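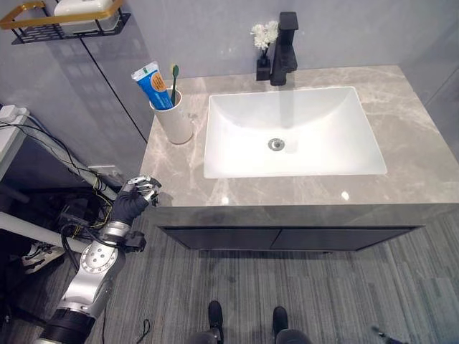
*Doltelstead, 7. Dezember 2024*

Es ist schon spät, der Tee ist kalt, und ich sollte längst im Bett liegen, aber ich möchte das noch aufschreiben, solange ich den Abend so deutlich im Kopf habe. Heute haben wir ausgezählt. Unser kleiner Verband der Übersetzerinnen und Übersetzer hat nun also wieder eine Sprecherin für den Norden, und ich darf nach zwei Amtszeiten meinen Ordner zuklappen. Seit dem Frühstück hatte ich an diesen Moment gedacht und mir vorgenommen, gefasst zu bleiben, was mir ungefähr bis zur Begrüßung gelungen ist.

212 Stimmzettel sind eingegangen, so viele wie noch nie in meiner Zeit! Ich hatte im Juni, als wir die Wahl ausgeschrieben haben, mit viel weniger gerechnet und mich im Stillen schon darauf eingestellt, dass wir die Frist verlängern müssen. Damals gab es ja nicht einmal eine Kandidatur. Dann kamen kurz hintereinander gleich zwei, beide gut, beide mit richtig durchdachten Bewerbungen, und ich habe bis zuletzt nicht gewusst, wo ich mein Kreuz machen soll. Hier im Tagebuch darf ich es ja sagen: Ich habe den Umschlag noch einmal aufgemacht und mich umentschieden. (Er sah danach nicht mehr schön aus, ich musste ihn mit Klebeband schließen.)

Gezählt haben wir im großen Raum bei Woldemariam, über der Buchhandlung, wo es immer ein bisschen nach Papier und Heizungsstaub riecht. Ich mag diesen Raum so gern. Dort habe ich vor Jahren meine erste Versammlung geleitet, mit zitternden Händen und einer Tagesordnung, auf der Punkt vier zweimal vorkam. Heute saß ich hinten am Fenster, habe nur zugeschaut und fand das ganz wunderbar und zugleich ein wenig traurig.
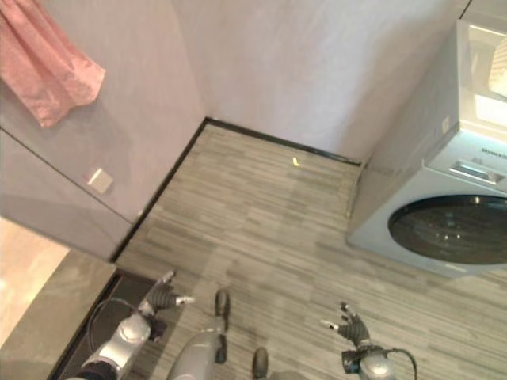
Das Ergebnis war dann knapper, als alle gedacht hatten, und beim ersten Durchgang fehlte uns auch noch ein Zettel, der am Ende im Deckel der Wahlkiste klebte. Also alles noch einmal von vorn. Niemand hat gemurrt, jemand hat Lebkuchen herumgereicht, und beim zweiten Mal stimmte die Summe. Die neue Sprecherin ist rot geworden und hat nur »Oje, danke« gesagt, und ich hätte sie am liebsten umarmt. Habe ich später an der Garderobe auch getan.

Am meisten freut mich, dass sie Wirnura weiterführen will. Unser Mentorenprogramm ist mir von allem das Liebste gewesen, und ich hatte wirklich Sorge, dass es mit mir einschläft. Für das kommende Jahr liegen um die 2.000 Euro bereit, das ist keine Riesensumme, aber für die Fahrtkosten der Jüngeren und ein gemeinsames Wochenende müsste es reichen. In der Kasse stehen insgesamt 3.510 Euro, und ich gebe zu, dass ich ein bisschen stolz bin, sie so zu übergeben. Als ich anfing, haben wir uns das Porto noch gegenseitig ausgelegt.

Weniger froh bin ich über die Sache mit Keltex. Die Mitgliederliste liegt dort immer noch in der alten Fassung, mit Adressen, die längst nicht mehr stimmen, und ich wollte das unbedingt vor der Übergabe in Ordnung bringen. Nun habe ich es nicht geschafft. Ich habe der Neuen versprochen, dass wir uns vor Weihnachten zusammensetzen und die Liste Zeile für Zeile durchgehen, mit Kaffee und den guten Keksen, und sie hat so erleichtert genickt, dass ich gleich noch meine Hilfe beim Rundbrief angeboten habe. So viel zum Thema Loslassen.
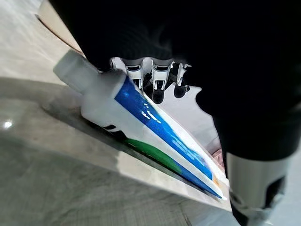 Auf dem Heimweg bin ich absichtlich den Umweg am Kanal gegangen. Mir ist eingefallen, wie mein Vorgänger mir damals den Ordner übergeben hat, in einer Einkaufstüte, zwischen zwei Gläsern Pflaumenmus, und wie er meinte, das Mus sei der wichtigere Teil. Ich habe den Ordner heute in Packpapier eingeschlagen und eine Schleife darum gebunden, was mir beim Überreichen auf einmal furchtbar feierlich vorkam. Pflaumenmus hatte ich leider keines.

Morgen muss ich noch das Protokoll abtippen und die Bekanntmachung an alle verschicken, mit den Stimmenzahlen und den beiden Vorstellungstexten. Den Unterlegenen möchte ich außerdem anrufen, er war heute nicht da und soll es von mir hören, bevor er es liest. Vielleicht hat er ja Lust, bei Wirnura mitzumachen, ich frage ihn jedenfalls. Und den Schlüssel für den Raum habe ich natürlich noch in der Manteltasche.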